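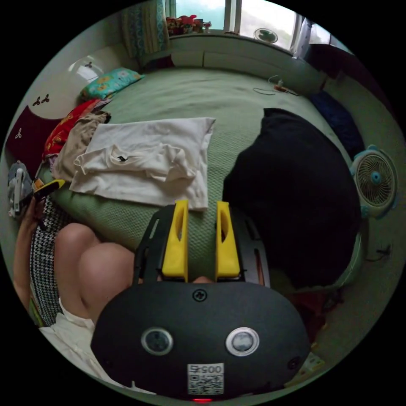

Handout 3, Folding on the Bed. White T-shirt, pale green bedspread.

Home Skills, Unit 2: The T-Shirt
Instructor: Yamuna Kaimal, Marnville Adult Learning, Room 634

Welcome back! Tonight is my favorite class of the whole course, and I hope you brought a shirt (cotton jersey is best, it holds a crease so nicely).

Starting out
A bed is a wonderful folding table. It's wide, it's soft, and the cloth grips a textured bedspread just enough to stay put. Push the other laundry to the sides and give yourself room for one shirt with the sleeves out. 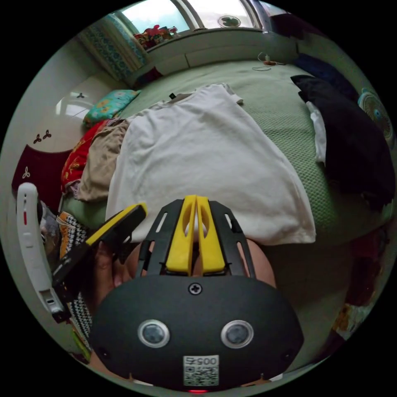 Lay it with the collar away from you and the hem close. Smooth from the middle outward with flat hands, then check the side seams. Five extra seconds of smoothing will save you the whole fold, I promise!

Term to know: the fold line runs from the middle of the shoulder straight down to the hem.
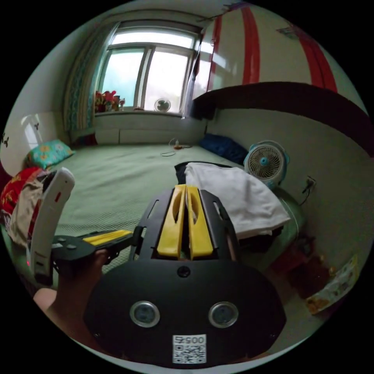

Sleeves and sides
1. Pick up one sleeve by its hem and lay it in toward the body.
2. Bring that side over on the fold line.
3. Do the same on the other side.
4. Fold the bottom up to the collar, then in half again.

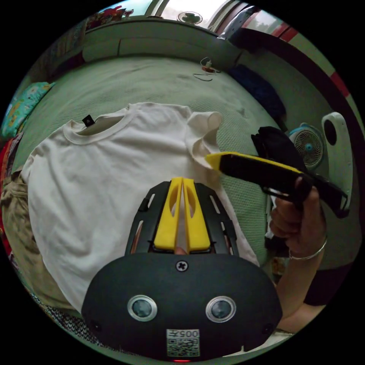
PRACTICE

Fold the same shirt three times, shaking it out in between. Then try a towel and a long-sleeved top and write down what changed. Bring your notes, and any shirt that beat you, to the October session. We'll start with those!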